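Hard water, one year in

29/10/2022

When I moved to Hebden last fall the listing said "private well" and I didn't think much of it. I had always lived in places with city water. You turned the tap and paid a bill every other month. A well is different and I have spent a good part of the year learning how.

The first sign was the kettle. After a couple of weeks it had a crust on the bottom that came off in flakes. Then the shower head started spraying sideways. The glasses came out of the dishwasher looking gray, and towels dried on the line were stiff enough to stand up. I put up with all of it through the winter. Vinegar works well on the kettle and the shower head, and I was buying the big jugs of it.

In the spring I sent a sample to Plekel, the lab the last owner had used. They mail you a bottle and a form. You run the cold tap for a few minutes, fill the bottle without touching the inside of the cap, and get it back to them the next day. The results came by email six days later. No bacteria, nitrates fine, iron a little high, and very hard. I had expected the hard part but was glad to have the rest in writing.

I got two quotes for a softener. The first company wanted to put in a large unit with a separate iron filter and a service contract. The man was polite but would not give me a price until he had been in the house for over an hour, and then it was more than I could spend. The second quote was for a plain Clestora softener, installed, for $875. That did not include the bypass line to the kitchen tap, which I asked for afterward and paid extra for. If you are having one of these put in, ask about the bypass first. It would have been cheaper to do it all in one visit.

The unit sits in the basement next to the pressure tank. It runs its cleaning cycle at night and you can hear it from the back bedroom, a kind of low rushing sound that goes on for a while and then quits. I moved the cycle to a later hour and now I sleep through it. Changing the clock means holding down two buttons together, and the manual doesn't say so until near the end.

Salt comes in 50 pound bags. I buy it at Brendasico on the way home and have them load it in the trunk, but getting it down the basement stairs is up to me. I now pour half a bag into a bucket and make two trips. Some 9 bags have gone through it so far, which is more than the brochure led me to expect. The installer came back in August and turned the hardness setting down a bit, and it has used less salt since then.

As for the results, the laundry is the biggest change. I use about half the detergent I did and the towels are soft. The dishwasher does a better job too, although a couple of my older glasses are etched and will stay that way. Soap takes longer to rinse off in the shower. I disliked that at first and have stopped noticing.

Taste is another matter. I have people over fairly often, and they have opinions about the water. With the bypass I can pour it either way, softened from the bathroom tap or straight from the well in the kitchen, and I keep a jug in the fridge as well. Most guests prefer it cold and don't care which tap it came from. I like the well water better. It tastes like something, and the softened water seems flat to me.

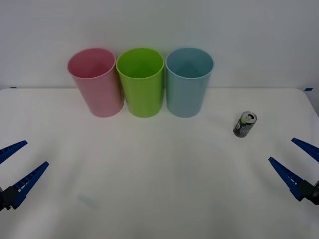
Plastic cups, all one size.

I did look at under-sink filters for the iron. You notice it mostly first thing in the morning, a slight metal taste that goes away once the tap has run. The cartridges have to be replaced twice a year and they aren't cheap, so I have put that off. Running the tap and using the first of the water on the plants is good enough for now.

Next spring I will send another sample to the lab and ask for the full panel again. I also need to find out how old the pressure tank is. There is a sticker on it but the date has worn off, and the papers from the last owner only mention the pump.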